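Arms on the sorting bench: your questions

Last updated 24/04/2018. Put together in a hurry after the staff meeting, so excuse the gaps. More will be added as questions come in.

What is happening?

Skemura is bringing robot arms into the returns room at the Nolska site. They work in pairs, each pair in its own small enclosure. The job for now is bottles and bins. Picking up, putting in, moving the bin, taking out again. Dull stuff, and that is why it was chosen first.

Which jobs does it touch?

Hand sorting on the day shift, mostly. Also the people who empty bins between runs. Loading bay, office and drivers: no change at all.

Will anyone lose their job?

No redundancies in this round. That is in writing, copy on the board by the lockers. Hours stay as they are until the review in October. After that we can't promise what hasn't been decided, and we'd rather say so.

What do the arms handle?

Small plastic bottles with screw caps, and black bins to put them in. Labels left on. The grippers have dark foam pads on the fingers, so a bottle or a bin rim gets held without hard edges on it. No glass. No cans yet. Nothing open.
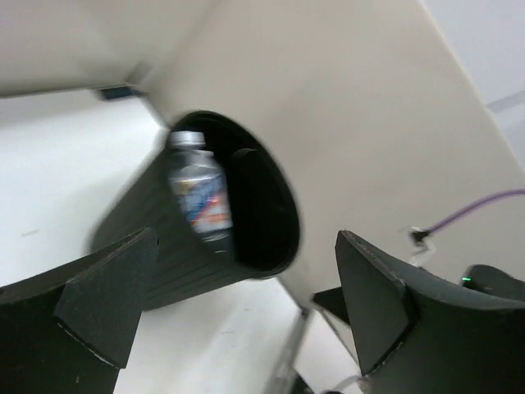

Who looks after them?

Two people per shift, picked from the current sorting team. Training is 3 days, paid at normal rate, on site. Names go on the sheet in the canteen, and if there are too many we draw lots. You don't need to be good with computers. You do need to be able to write a clear note about what went wrong, as that is most of the job at first.

What does a minder do all day?

Sets out the bottles. Watches the run. Stops it if something falls or jams. Writes it down, resets, starts again. Some walking, very little lifting. A few of the people who tried it said the boredom is worse than on the line, others liked it. Swap every 40 minutes, and please do swap.

Is it faster than us?

Not yet, not close. The trial log has 406 runs in it and a good sorter would of got through the same bottles well before lunch. The gain is meant to come at night, when the room is shut.

Is it safe to stand near?

Stay outside the enclosure while a run is on. Hands out, always, even for "just one bottle". Stop the run, wait until both arms are still, then reach in. Same rule for managers and visitors. Long sleeves rolled, lanyards off.

Why two arms and not one?

A bin slides or tips when you drop things in it. So do ours. With two arms, one can hold the bin while the other does the bottles. In the enclosure each arm is bolted down on its own black plate, one at each side, with the bin on the floor board between the walls. A gripper on the bin's side keeps it in reach, even at a bit of a tilt, and the bottles sit inside.
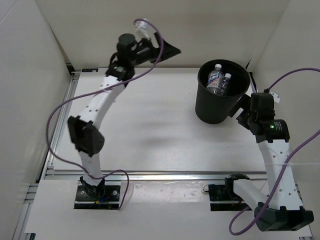
What if I don't want to work with the robots?

Tell your shift lead before the training sheet goes up. You will be kept on hand sorting or moved to the Mendes line, same grade, same pay. It won't count against you.

Does it record what I do?

The arms have cameras, and so does the enclosure. They point at the bench. Your hands may be in the pictures when you set out bottles. Nothing from them is used for timekeeping or for discipline. Staff reps have asked for this in the site agreement and it is going in.

Will my pay change if I train?

Minders get the skilled rate from the first full week after training. You keep it if you go back to sorting later on.

Who do we call when it breaks?

Plamari has the service contract. Day shift: ring the number on the side of the cabinet. Nights: leave it off, write it up, hand sort til morning. Do not open the arm housings, and don't pull cables to see what happens.

What happens to the old sorting tables?

They stay. Nearly half the returns can't go through the arms anyway (glass, odd shapes, anything sticky).

Can my family come and see it?

On the open afternoon, yes. Date to follow. Children with an adult, flat shoes.

Where do I send other questions?

Box outside the canteen, or your shift lead. No name needed. Answers get added to this page, normally within the week.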